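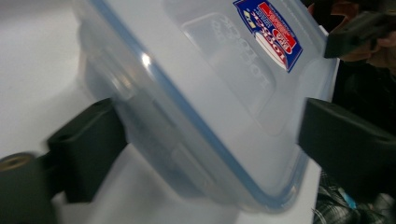 Count the Lids, Skip the Dance

The open day at the Omik workshop in Plellville ran from mid-morning until 4, and the part worth attending was a table of food containers. Most visitors went first to the hall where a wheeled unit played music and turned in circles. I watched that for a few minutes and learned only that its battery was charged.

At the container table, the work was done with hand-held grippers. A person holds the tool, closes two black rubber pads on a box, and moves it. The tool carries its own camera, and the recording is later used to train an arm. Omik calls the project Vakport. According to the handout, it had 1,169 usable recordings at the time of the visit and was aiming for 2,000 by January.

My view is that public demonstrations should look more like this one. A finished routine on a stage has one starting position, one object and one lighting setup, all chosen by the presenter. It says very little about what happens when a box is turned 30 degrees or swapped for one of another shape. Kitchen containers are a fair test. Frosted plastic scatters light, clear glass lets the table show through, and a glossy lid throws a highlight that shifts with the camera. Anyone who has tried to find the edge of such an object in software knows how much trouble that causes.

Shape matters as well. A rectangular box gives two flat pads two flat walls, if the approach is square. A round one gives them a curve, so contact shrinks to a narrow strip and the grip force has to be chosen with more care.

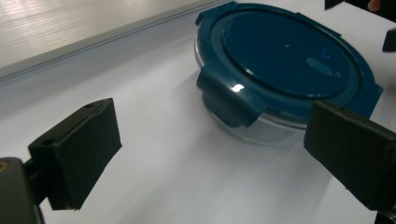
Snap-lock tabs add a further problem, as they stick out past the rim and change the width the fingers must clear. A planner that treats the lid as a plain disk will be wrong at each tab.

I have two complaints. The handout gave the number of recordings but no failure rate, and a count without a failure rate is close to useless to a buyer. Also, the staff could not say how well recordings made by one operator carry over to another. Molefe, the other firm showing that afternoon, posted its failed grasps on a sheet by the door. The sheet was long and badly formatted, and I copied down most of it. Omik should post one next year, with the container type listed beside each failure.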